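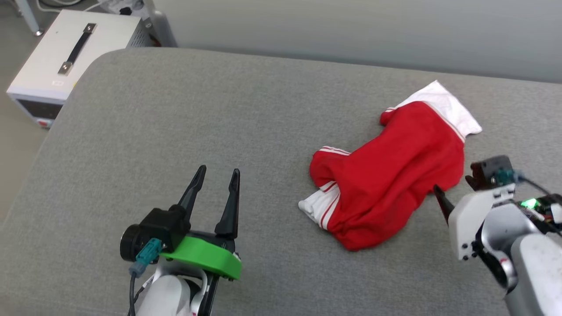 Lonel upholstered bench, gray

The Lonel is a wide padded bench for the hallway, the bedroom or the laundry room. We made it for the people who come home with full hands and need a soft, broad place where things can lie for a moment. Sports clothes, a towel, a coat, the bag from the gym - all this has room on the seat, and there is still place to sit next to it and take off the shoes.

The front edge is rounded. This was an important point for our designer Mareike Kramer, who tried several edges before the first series. A hard corner presses under the knees when you sit longer, and thin sports fabric gets caught easily on a seam which stands out. On the Lonel the seam is placed under the seat, where you do not feel it.

The gray is a middle gray, calm and easy to combine. Clothes in strong colors are quickly found on it, for example a red and white sports outfit that one child is looking for five minutes before training. Light dust is less visible than on black fabric. If you have a pet with white hair, please order a fabric sample first.

Folding on the bench

Many customers write to us that they use the Lonel for folding laundry. The surface gives a little under the hand, so it is different from a table. For shirts and shorts it works well, for large bed sheets we recommend the long version or the bed itself.

Shorts with side stripes: lay them flat with the front up, pull the waistband straight, then fold one leg over the other so that the stripes are on top of each other. Smooth with the flat hand from the waistband down. Fold once more in the middle. Smooth synthetic fabric likes to slide, and the woven surface of the bench holds it better than a lacquered table.

Please do not leave wet clothes on the seat. Red textiles can give off color when they are wet, and a stain of this kind is difficult to remove from gray fabric. Dry clothes are no problem.

Details

Seat depth: 60 cm
Seat padding: foam, medium firm
Cover: woven fabric Skotora, gray, removable
Feet: four, screwed on, with felt
Load: 243 kg, evenly distributed
Guarantee: 10 years on the frame, two years on the cover

Versions

Lonel Short - for one person and a pile of clothes.
Lonel Long - for two or three persons. It is delivered in two packages.
Lonel Box - with storage under the seat. The lid opens to the front, so please plan free space before the bench.

All versions are also available in the color Messina, a warm sand. The padding is the same.

Care

Vacuum the seat with the soft brush. The cover can be washed at 30 degrees, closed zipper, without softener. Do not put it in the dryer. Pull it back on while it is still a little damp, it sits smoother this way. For small spots use a white cloth and lukewarm water and work from the outside to the middle.

New foam can have a light smell in the first days. Open the window, it goes away.

Assembly

Only the feet must be mounted. Lay the bench on its back on a blanket, screw the feet in by hand and turn it up again with a second person. The Long version is heavy, do not try it alone.

Delivery and questions

We send from our workshop Vuvent to your door. Orders which come in before Monday noon leave in the same week. In August the workshop is closed and delivery takes longer - we write you the new date by e-mail.

Fabric samples are free. For special lengths please write to Vsevolod Sirko in customer service and add a small drawing with the measures of your wall. A drawing by hand is enough.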